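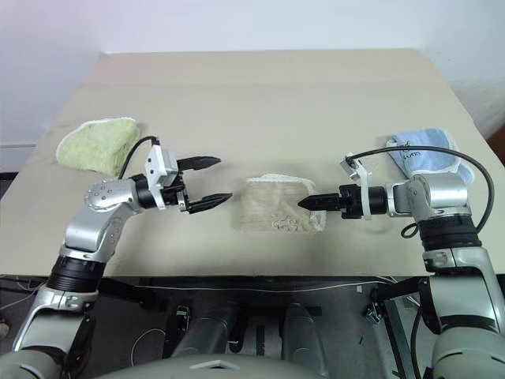 Bheki Ngcobo asked whether a towel still counts as folded if the tag ends up on the outside. Yes, it does. The tag rule was dropped in November and the labels were redone to match.

Mistville Towels
Data card, last edited 2020-12-19

What is in it
3,015 stills of towels and small cloths on a table, before, during and after folding. They are sorted into 79 folders, one per folding session. The cloths are ordinary household ones, some plain and some with a decorative border.

Labels
flat: spread out, all corners showing
crumpled: no clear shape
twisted: one side turned over the other along the length
folded: one or more folds, edges lined up

Each cloth in a still gets its own label, so one still can carry several.
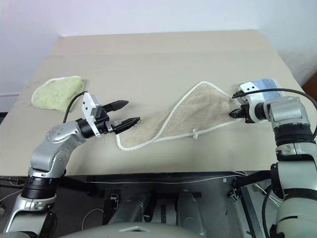
Tan towel with white braided trim, label "twisted". Green towel at left, label "crumpled".

How it was labeled
2 people labeled every still separately. Where they disagreed, Engelbrecht made the call. Borders caused most of the arguments. A trim that crosses over itself is a twist, even if the rest of the towel lies smooth.

Known problems
Folders 3 and 41 have the same cloths in the same order. Thick towels are underrepresented. Pale cloths on the pale table are hard to outline, and the outlines there are loose.

Files
labels.csv has one row per cloth. The color column uses plain names (tan, light blue, pale green). The older Lakis color codes are in lakis_colors.csv and are no longer updated.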